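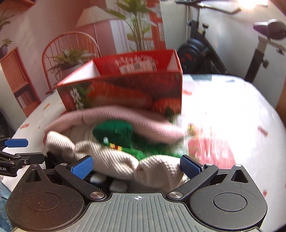
Negi

Flodau hand-held gripper, two-piece kit on trial from Jillier
Safety and condition checklist, Firnham workroom, May

The list has 11 points. I marked each as OK, OK with remark, or Not OK. Both grippers were checked at the sorting table with the knitted and plush items, as this is the work we would buy them for.

1. Finger pads: OK
Textured blue, with no loose corners. I pulled at each edge with my nail and the glue holds.

2. Finger links: OK
Black, no cracks. They open to the same angle left and right.

3. Pivot caps: OK
The large silver ones. I could not turn them by hand.

4. Small pins at the upper joints: OK with remark
Four pieces. One stood a little higher than the others when I felt it with the finger. Please check it again after one week.

5. Housings: OK with remark
Dust sits on the dark surface and shows very much. It wipes off with a dry cloth, but the supplier does not say how often this should be done.

6. Pinch points: Not OK
There is enough room between link and housing for a fingertip. The manual mentions it only on the last page. I ask for a warning label on the tool before more people use it.

7. Opening and closing: OK
100 times with each gripper. No noise, and the fingers came back fully open every time.

8. Holding of soft goods: OK with remark
Chunky knit is held well if you take a thick fold. With thin ribbed knit the pads catch a thread sometimes, so open the fingers completely before you move away. Do not pull.

9. Holding of cardboard: OK
An open box can be moved by its side wall. I did not try it with a full box.

10. Weight: OK with remark
The scale gave 1850 g for the kit in its case. For long work the wrist becomes tired. I suggest a break every hour.

11. Work place: OK with remark
The glossy tablecloth gives strong glare on the right side of the table, and dark items are harder to see there. A matt cloth would be better. Two persons with one gripper each must agree who reaches first, as the tools can hit each other over a small pile.

Result: the kit can stay in use for the trial, with instruction about point 6 given to every user. I have written to Jillier about the label and the raised pin and asked for an answer by Friday. Points 4 and 8 to be repeated before we order.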